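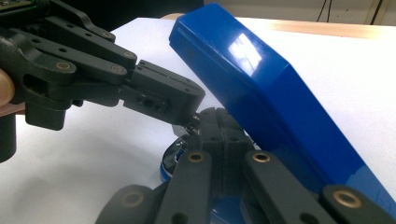
Blue box-shaped case, gloss finish, on a white tabletop.

Madari Desktop Stapler, Blue
Sold by Hustitz Office Supply

Full-size stapler for desk and counter use. The upper arm is long and squared off with a flat top; the base is wider, with smooth rounded edges. Staples up to 20 sheets of standard copier paper.
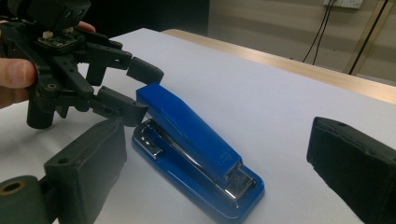

The hinge and spring area at the rear sits on a bent chrome metal plate. To load, open the arm fully and place the strip with the points facing down. Do not mix part strips of different sizes.

Specification
Colour: blue, gloss
Capacity: 20 sheets
Staples: Edet standard, box of 3000 (sold separately)
Trade pack: 40 units

Wipe clean with a dry cloth. Solvent cleaners dull the finish. Orders placed by noon on Friday leave the warehouse the same day. Trade enquiries to Darius Cozma.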